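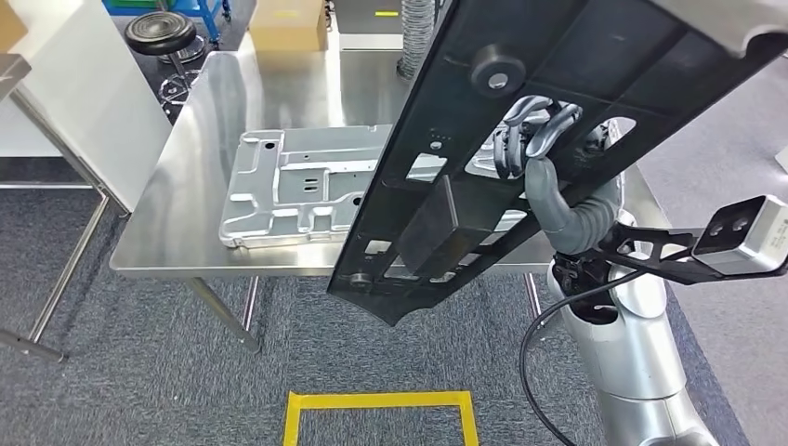
Big flat parts and the tables they don't fit on: a thread

Mimoza Petkov
September
2442 likes · 100 reposts

We use cookies to remember your preferences. Accept all | Manage

I have spent most of this month in the back bay at Cirkow moving large flat objects onto tables. My degree did not cover this. Some notes, in no order, while the kettle boils.

First, the panel. Black plastic, ribbed, full of rectangular cutouts, and longer than any table has a right to expect. Put it down on the diagonal and one end still sticks out over the carpet. Put it down straight and you have invented a new way to bruise a hip.

Yes, carpet. The Trullatdale building was offices before we got it. Whoever signed the lease thought carpet would be "kinder on dropped parts." Kinder on the parts, maybe. Have you ever looked for a small black washer on office carpet?

The metal tray is the easy one. Stamped, pale, edges turned up a little, covered in pockets and slots and tiny holes. It lies where you leave it. It asks for nothing. I have grown fond of it in a way I don't plan to discuss.

The trouble is that both of them want the same steel table at the same time. The rule on the wall says one part per surface. The rule on the wall was written by someone with more surfaces.

A word about ribs, for those who asked last time. On a molded plastic part they stiffen it without making the whole thing thick and heavy. On sheet metal you get a similar trick by pressing a raised shape into it. I explained this at dinner once and was asked to pass the potatoes.

The ribs also mean you can't write on the thing. Lambros Papadakis wanted every part labeled in paint marker, big letters. On the tray, lovely. On the panel it came out looking like a ransom note. We use tie-on tags now – they go through the cutouts, so the cutouts have finally done something for me.

The knob. There is a round black knob near one end of the panel and I have been asked by three separate visitors what it does. It gets turned by visitors. That's what it does.

Advice if you handle long plastic parts: hold them near the ribs and keep your hand spread behind the edge. Thin areas flex, and a long panel that starts to flex will go on doing it until it meets your coffee. RIP the Villanueva mug, brought home in hand luggage, survived two airports.

More advice. Stainless shows everything. Every fingerprint, every smear, every time you thought you'd wiped it. I wipe with the grain and then stand at the far end squinting like I'm about to buy the table.

Now the other table, the blue one. It's a glossy bright blue and from above it looks like something you'd sell ice cream off. Underneath is where it gets serious, and underneath is where I've been living since lunch.

There's a flat dark gray plate fixed up against the bottom of it. The plate has slots. Long slot, wide slot, a skinny one along the edge, a couple of short ones for variety. Somebody at the drawing stage was asked "which size?" and said "yes."

I want to defend slots, though. A round hole says you measured perfectly. A slot says you've met yourself. Ours have saved me at least one afternoon of re-drilling, and Zsófia Gulyás, who drew the plate, has been very quiet about being right.

Things I now believe about working under tables: bring the flashlight before you lie down. Bring the other wrench too. Take your badge off or it will rest on your chin the entire time.

Also, glossy paint is a mirror. You will see yourself working, upside down and in blue, and it is not flattering from there. I looked like my uncle in a swimming pool.

The Zenico order has more drawers coming, so at some point the panels get a rack of their own and the steel table goes back to being a table. I've been told "soon." I was told "soon" in spring as well. I'm keeping a hip-height strip of foam on the corner in the meantime.

Last one before I go back under. If anyone has a good way to store long ribbed panels upright without them slumping into a banana shape, I'm listening. Wall space is fine. Budget is whatever I can find in the couch.

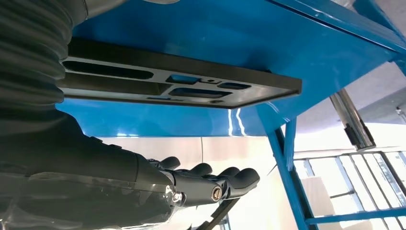

Amra Yordanov: Stand them on the long edge, never the short one, and put a support at each end plus one in the middle. Old carpet offcuts on the supports stop them sliding. Sounds like you know where to get carpet.

Amra, I could kiss you. We have a whole roll of it behind the door, same sad color as the floor.

Long edge it is. I'll have to move the tray first. It won't mind, it never does.

2 comments · Share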